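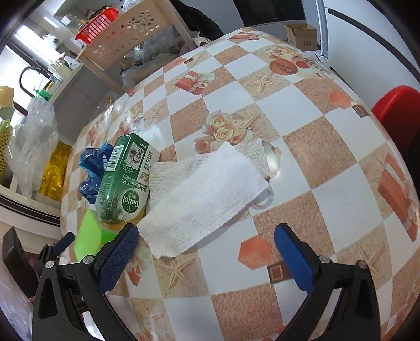

Checkerboard tablecloth with roses, starfish and gift boxes.

Prinuleck capsule wardrobe, report to Berkora, October 2019

We cut 64 linen tops this quarter and sold all but 8, mostly the mustard ones, which I was warned about. The wide-leg pants are two weeks behind. Noelia Bermúdez has redrawn the pockets, and they now hold a phone, a luxury women's pants rarely attempt.

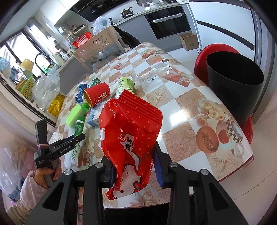 Polka-dot Hello Kitty snack bag and a fluffy pink sleeve.

Spending is around $1,000 under plan, chiefly from zippers that never came. Lakden promises them by January. We'd like to move the difference to buttons.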